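Wolari Folding Step Stool: six months in

I am five foot two and my kitchen was designed by a giraffe, so I take step stools more seriously than most people. The Wolari replaced a plastic one that cracked in November with me on it, holding a gravy boat.

It cost $43 and came fully assembled, apart from the rubber feet, which arrived in a small bag with no instructions. There are four feet and the bag held 6. I have kept the spares in a drawer, where they will outlive me.

Folded, it slides between the fridge and the wall. The top step is wide enough for both feet, a luxury the Collevis model in the same price range doesn't offer.
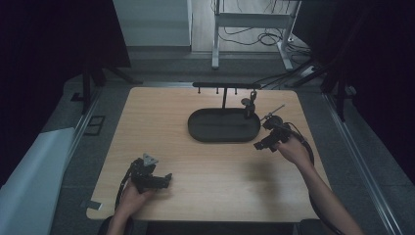
The hinge is my one real complaint. It shrieks. Oil helped for a week, then it went back to announcing every late-night trip to the cookie shelf. My neighbor Vaughan Sheehan has the same stool and says his is silent — he also says his dog can spell.

The label claims it holds up to 202 pounds, and it has never wobbled under me. I'd buy it again, ideally in a color other than hospital green.

Four stars. The gravy boat did not survive.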